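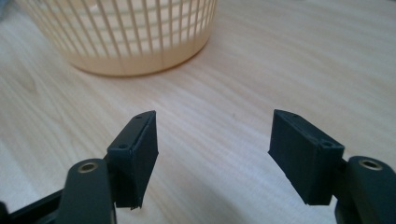 The cream basket on the work table, with plenty of bare tabletop to spare.

Hello Phong, and sorry this one is a bit longer than the last! You asked for news on the bins and liners part of the home skills grant, so I've put that first and left the money for the end.

The October sessions went well, I'm pleased to say. We've moved everything up onto the table (you'll remember I was grumbling about people kneeling on the floor) and it has made a huge difference. Two of our regulars with bad knees can now do the whole job themselves, start to finish, and one of them has asked if we can do the same with the laundry things next. I said I'd see.

We settled on the slatted cream baskets in the end. I did like the steel ones from Vasić, but they were heavy and they rang like a bell every time somebody put one down. The plastic ones are light, you can get a hand round them easily, and the gaps in the sides mean people can check whether the bag has gone down to the bottom or bunched up halfway. That was a nice surprise, I hadn't thought of it when I filled in the form.

The liners have been more of a saga. The first lot, from Jatetti, were too small for the rim and kept pinging off, so I sent them back and got a refund (the email is in the shared folder). The ones we use now are from Zatetti and they fold over the top with a good bit to spare. We teach it the same way each time: shake the bag open, push it down with a flat hand, then fold the edge over all the way round. 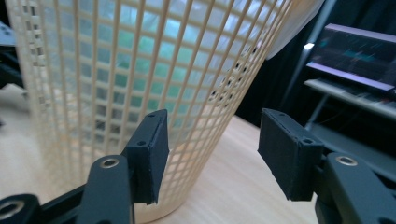

The folding over is still the bit people find hardest. They'll do the near side beautifully and forget the back, and then the whole thing slides in as soon as something goes in the bin. We've started turning the basket a little at a time and folding as we go, and that seems to be sticking. I'd like another month before I tell you it's cracked.

Numbers, as promised. We had 10 people on the list and ran 4 sessions. Two people have dropped out, one for a hospital stay and one who moved away, and I've offered both places to the Skirnanex waiting list.

On money, we've spent £510 so far on baskets, liners and room hire, all inside the budget line. I'd like to move what's left over from the steel bins into a second box of liners, if you're happy with that? We get through them faster than I guessed, what with all the practising.

Next up is tying and changing a full bag, so I'm saving clean paper and packaging for the purpose. Give me a ring any time after 2 if you want to talk any of it through.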